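Equipment and Methods Review: The Vostix Contact-Phase Method for Robotic Server Disassembly

Prepared for the Navaratnam Center for Equipment Reuse
Review lead: Rekha Kushwaha
Bench evaluation: Said El-Sayed, Mamta Sisodia
Editorial review: Pallavi Khurana

Scope of this review

Vostix is a method, with accompanying software, for teaching a robot arm to take apart used computers and servers without damaging the parts that still have value. It is offered by the Tokum group under a research license. The license covers the training code, a set of starting policies and one year of written support. It does not cover hardware, and the purchaser is expected to supply an arm, a gripper, a wrist camera and a supply of machines to work on.

The Center evaluated Vostix for use in its parts recovery program. The evaluation was limited to work inside the open case: memory modules, processor retention levers, and cable connectors on the main board. Case opening, drive removal and sorting were left out. Readers interested in those steps should consult the Center's earlier review of the Sondutwood bench, which handles case opening well and board work poorly.

What the method does

Most systems of this type learn a task as one continuous motion. The operator demonstrates the removal of a memory module from start to finish, the demonstration is repeated many times, and a policy is trained on the whole set. Vostix divides each demonstration into phases according to contact. The free approach is one phase. First touch is another. Pressing, releasing and withdrawing are each treated separately, and each phase is given its own small policy. A supervising model decides when to pass from one to the next.

The division is made automatically from the current drawn by the arm and gripper motors, so no force sensor is needed at the wrist. This was the main reason the Center took an interest. Force sensors are costly, and two of the three benches operated by the Center do not have them.

The developers state in their documentation that the method needs fewer demonstrations than a single continuous policy for the same task. The Center's own results, given below, support that statement for memory modules and do not support it for cables.

Installation and setup

Installation took most of a working week. The software itself installs from one script and ran without error on the second attempt. The remaining time was spent on calibration between the wrist camera and the gripper. The supplied calibration routine assumes a flat target lying on a table. A computer case has walls, and a camera position that is comfortable over a table will often bring the arm against the side panel. Mr. El-Sayed wrote a replacement routine that places the target at the bottom of an empty case. The support team at Tokum has asked for a copy, and it may appear in a later release.

The written manual is clear on training and thin on safety. Limits on motor current are described in a single paragraph, and the default values are too high for work near a processor socket. The Center reduced them before any powered trial. Other purchasers are strongly advised to do the same.
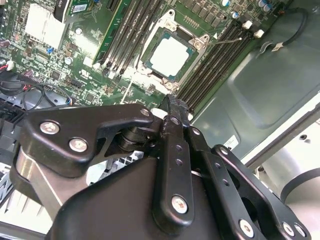

Board work leaves very little room for the hand. Memory slots stand close to the socket on most server boards, and a fingertip that is well placed for one slot may be resting against its neighbor. Vostix handles this better than expected. Because the approach phase is trained separately, it can be retrained for a new board layout while the pressing and releasing phases are kept as they are. Moving from one board layout to a second required 29 new demonstrations of the approach and none of the rest.

The same arrangement has a cost. When the approach ends slightly out of place, the pressing policy has no means of correcting it. It was trained to press from a good starting point and will press from a bad one. During early trials the fingertips came down beside the retention clip and continued to push on the slot housing until the current limit stopped the motion. No slot was broken, but one board was withdrawn from the evaluation with a bent clip. Tokum recommends adding demonstrations that begin from poor positions. The Center did so, and the fault became less frequent.

Results

The evaluation consisted of 268 scored trials, carried out on boards that had already been tested and graded by the recovery program. An additional group of practice trials was not scored. A trial was counted as a success only if the part came free, the board showed no new damage under inspection, and the operator did not intervene.

Memory modules gave the best results. After training, the method removed modules reliably from both board layouts, and failures were nearly always of one kind: a clip opened only partway, after which the gripper closed on a module that was still held. In such cases the supervising model usually recognized the problem and returned to the pressing phase. This behavior was not present in the continuous policy used for comparison, which would pull until stopped.

Processor retention levers were harder. The lever must be pushed down and aside before it is raised, and the sideways motion produces only a small change in motor current. The automatic division into phases often missed it. Ms. Sisodia corrected the boundaries by hand for the full set of lever demonstrations, and performance improved considerably. The Center regards hand correction as acceptable for a small set. It would not be practical for a large one. All lever trials ended with the lever raised, and the processor itself was removed by a technician.

Cable connectors were unsatisfactory. Small connectors with loose wires do not stay where they were in the demonstration, and the approach policy frequently closed on the wires when it should have taken the connector body. More demonstrations did not help in any clear way. After 60 additional demonstrations the outcome was close to what it had been before, and this part of the evaluation was brought to an end. The Center does not recommend Vostix for cable work in its present form.

Lighting and reflections

Polished metal deserves a separate note. Heatsinks, processor covers and even screw heads can return strong reflections to a wrist camera, and these shift as the arm moves. The vision component in Vostix was trained with some variation in brightness, but reflections of this kind appear to have been given less attention. Under a single overhead lamp, the approach phase drifted toward bright metal surfaces. Two lamps with diffusers, placed on either side of the bench, largely corrected the drift. The lamps should be left in the same position for training and for use.

Gripper compatibility

The software supports parallel grippers and linkage grippers, with a separate configuration file for each. Linkage grippers present a difficulty that the manual mentions only briefly: the fingertips move along a slight arc as they close, so the height of the tip changes with the opening. For a tall part this is of no consequence. For a retention clip it is sufficient to cause a miss. The configuration file includes a correction table, which must be filled in by measurement. The Center found that 3 measurements, at open, half open and closed, were enough. Fingertip width also matters, and purchasers with wide fingertips should plan to replace them before starting.

Comments from the developer

A draft of this review was sent to Tokum in December. Hatem Ait Ali, replying for the development group, accepted the findings on cables and confirmed that the default current limits will be lowered. He disagreed with the Center on retention levers. In his view the phase boundaries can be found automatically if the demonstrations are performed more slowly, with a brief pause before the sideways motion. The Center repeated a small number of lever demonstrations in this manner. The boundaries were found more often – though not in every case – and the resulting motion was noticeably slower. Readers may wish to try both approaches.

Support and documentation

Support was prompt and courteous throughout. Questions sent in the morning were generally answered by the end of the day, and the answers were specific. The training logs are well organized and can be read without special tools. The viewer for reviewing phase boundaries is slow with long recordings and closed without warning several times. Work in progress was saved on each occasion.

Recommendation

Vostix is recommended, with conditions, for the removal of memory modules from open cases on benches that lack a force sensor. Purchasers should lower the current limits before use, allow a full week for setup, and record a portion of their demonstrations from poor starting positions. For retention levers it may be used under supervision, provided that staff time is available to check the phase boundaries. It is not recommended for cable connectors.

The Center has renewed its license for one bench. A second bench will continue with the existing continuous policy so that the two may be compared over a longer period of ordinary work. Boards from both benches will pass through the same inspection station, and the inspection records will be kept with the evaluation files. Requests for the replacement calibration routine should be addressed to the review lead.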